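Speaker notes: The Poet Who Wrote to the Gas Board
Reading room talk, evening slot, 20 minutes plus questions

OPENING

Wait for the chairs to stop. Don't start with the joke about rhyme.

Theda Reuter published three collections of poems and one volume of criticism, and is remembered, where she is remembered, for the criticism. She thought this was unfair. She said so in print, often, usually while reviewing somebody else's book.

Tonight is about the letters. There are 165 of them in the box, and 155 are complaints. The other ten are apologies for the complaints. (Pause. If no laugh, carry on as though it were a plain fact. It is a plain fact.)

Say where the letters are kept, and that you need a pencil and an appointment.

WHO SHE WAS, QUICKLY

Keep this short, the handout has it.

Born over a shoe shop. Scholarship, which she lost, then a different scholarship. First book, Diter, came out with a small press called Meinecke that paid her partly in copies of other people's books. The title is the name of a river in the poems. There is no such river. Two readers wrote to ask how to get there and she sent both of them directions.

Read: the opening stanza of "Ferry, Off Season". Slowly. Last time I took it at a gallop and a man at the back asked whether it was prose.

Then the second book, Didora, the long poem. 830 lines, no full stops until the very end. The reviews were respectful, as reviews are when the reviewer has stopped at line forty.

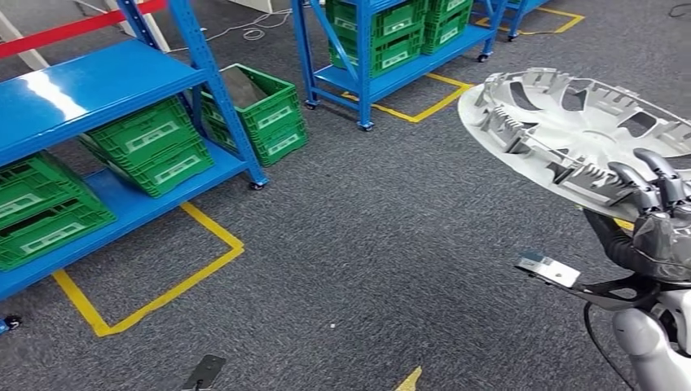

THE QUARREL WITH PFEIFFER

This is the part people come for, so don't rush to it and don't apologise for it either.

Eckhard Pfeiffer edited the quarterly Mukimura, where most of her essays first appeared. He cut them. She put the cuts back in proof. He took them out again at the printer's. There is a September issue in which one of her paragraphs appears twice, once in each version, and both of them wrote in to say that the other had done it.

Read the exchange of notes. Do NOT do the voices.

Her: "You have removed my semicolon and with it my argument."
Him: "The argument survived. I have looked for it and it is on the next page."

Point to make: the quarrel made her a better critic. The early essays circle a poem for pages before landing. By the end of the Pfeiffer years she opens with the verdict and spends the rest of the essay showing her working. Compare the two pieces on the ballad, handout page two. The first takes six pages to decide that ballads are short.

Second point, if time: he never printed a single one of her poems. She sent him plenty. The rejections are very kind, and she kept them in a separate envelope marked "Fuel".

Drink some water.

WHAT SHE THOUGHT CRITICISM WAS FOR

Her phrase was "reading in company". A critic, she said, is somebody who has got to the end of the poem before you and comes back down the path to say whether it is worth the climb, and where the mud is.

She distrusted anyone who praised a poem for being brave. She distrusted the word "luminous" so much that she kept a list of the people who used it, and the list has my old tutor on it.

Some care needed here. It's easy to make her sound merely rude, and the room will enjoy that. The essay on elegy is the answer to it. She wrote it the winter after her sister died, mentions her sister nowhere, and spends two pages on a single comma. Read the last paragraph and leave a gap afterwards. Don't fill the gap.

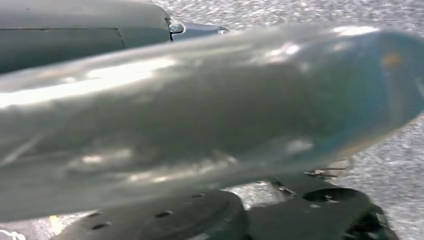
Plastic, with a blue end.

THE LATE POEMS

Eleven of them, in typescript, never collected. Shorter lines. Hardly any adjectives. I think they are the best things she wrote and I should say so plainly at this point, having hedged for most of the talk.

Read "Inventory" and "To the Gas Board". The second really was sent to the gas board. They replied with a leaflet.

Somebody will ask why the poems were never published. The estate says they are unfinished. My own view is that she had finished them and was still arguing with herself about the order. Two running orders survive, and in each the same poem is last.

QUESTIONS

Likely ones:
Did she and Pfeiffer ever make it up? He spoke at her funeral. He went over time.
Is the criticism in print? No. Second-hand, and not cheap.
Was she influenced by so-and-so? Say "very possibly" and look at the clock.

Collect the spare handouts. Give the lectern key back to the front desk before eight.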